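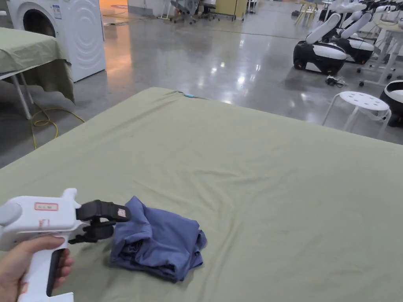 By Daneshvar Communications, for Huvton Textile Care
Tallcombe, 6 May 2018

Huvton Opens Garment Folding Room at Clongate Site

Huvton Textile Care has completed the fit-out of a garment folding room at its Clongate site in Tallcombe. The room covers 1,268 square feet and is used for the sorting, folding and bundling of everyday clothing after laundering. Folding was previously done at counters in the customer pickup area.

Work is carried out on large freestanding tables covered with green cloth. The covers are pulled fairly flat across the top so that sleeves, hems and collars can be laid out without catching. On the table with thin grey metal legs, the cloth hangs over the front edge. The muted green was selected after a comparison with white and cream covers, on which pale garments were harder to check for lint and missed stains. Small wrinkles in a cover are acceptable under the site procedure. A cover is changed when it is soiled or when it no longer lies flat under a garment.

A white front-loading washing machine stands behind one of the tables. Items that fail inspection at the table are set aside for a second wash and do not go back through the intake counter. The floor is polished concrete.

Garments are handled one at a time. Each piece is placed on the cover, opened, checked on both faces and folded to a rough square. Tops and light knitwear are folded sleeves first, then in half lengthwise, then from the hem toward the collar. Pieces that arrive bunched are laid on the cover as they are and opened from the nearest free edge. Shaking out over the table is not permitted, as it moves lint onto neighboring work. Finished squares are stacked by order number.

The room has been planned for roughly 3,000 garments per week. Orders of up to 60 pieces are folded in one batch. Larger orders are divided, and the parts are brought together again at bundling. Intake for any one order is closed 3 hours before its scheduled pickup.

Bed linens, curtains and other flat items remain at the existing Huvton location and are not affected by the change. Customers with standing orders do not need to take any action. Order tags, price lists and pickup hours stay the same.

A second phase, scheduled for July, will add shelving for finished bundles along one wall and a separate table for children's clothing. The folding room will stay in use while the shelving is installed.

About Huvton Textile Care
Huvton Textile Care provides washing, folding and garment inspection for households and small businesses in Tallcombe. Press inquiries are handled by Daneshvar Communications.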